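Home | Projects | Reports | Contact

Print this page | E-mail this page

Dronden gripper kit review, progress report, May

To: Hannelore Böttcher
From: Mattes Schwerdtfeger

Short one this time, I'm behind on everything. Sorry for the fragments.

Where we are

Kit from Ernov arrived complete except the spare pads. Those came later in a separate box, no packing slip. Mounting went fine on the first arm. Second arm needed a different adapter plate, which we had to order, so we lost time there. Both arms running now.

Cable routing still ugly. The wrist camera cable is too short by a hand's width if you want full rotation at the last joint. Ernov support (Châu office) answered the same day and is sending a longer one at no charge. Not here yet.

Software install was the worst part. The manual is for the previous version, half the menu names don't match. Wrote our own install notes, 3 pages, will attach to the final report.

Testing so far

Plan was 500 grasps on clothing before the mid-term. We have 197 logged. Behind, yes. Reasons are the adapter plate and me being out. I think we catch up if the second arm stays healthy.

Of the 197, 18 were aborted by the controller with a force fault and had to be re-run. Nearly all of those early on, before we turned the closing speed down. Default speed in the kit is to high for cloth. Dodent, who supplied the comparison gripper, ships theirs slower out of the box and I'd put that in their favor.

T-shirts and towels are the easy end. Thin stuff, the pads get hold of one layer more often than I expected. Heavier garments are where it gets intersting. Stiff cloth bunches up between the fingers and you don't always know how many layers you have. Mixed heaps worse again, pick one jacket and the thing next to it wants to come along.
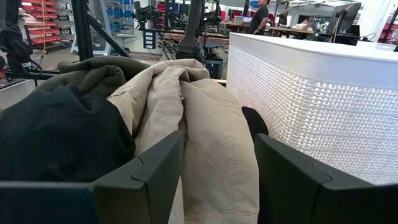 Finger width is my main complaint. They're bulky. Good for a sure hold on thick cloth, bad for getting in under a fold, and in the wrist view they take up a lot of the picture, so the person labeling has less to go on. Asked Ernov if there is a slim version. There is one, not in the kit, price to follow.

Pads: wear is ok. Swapped one set so far. Two screws, quick job, no recalibration needed after.

Money

On budget apart from the adapter plate, which I took out of the small parts line. If slim fingers turn out to be extra we need to talk before I order. Please don't approve the service contract yet, want to see how they handle the cable first.

Next

- finish the 500, both arms
- repeat the jacket set at the lower speed
- same heaps with the Dodent gripper so the comparison is fair
- longer cable in, redo the rotation check
- draft recomendation, buy or send back

Right now I lean buy, one kit only, with the slim fingers if the price is sane. Would not buy a second kit until the manual is fixed.

Need from you: ok on the small parts move, and a yes or no on keeping the loan period open past the mid-term. Ernov wants that in writing. Call me before 10 am if easier.

Mattes

0 comments | 3 shares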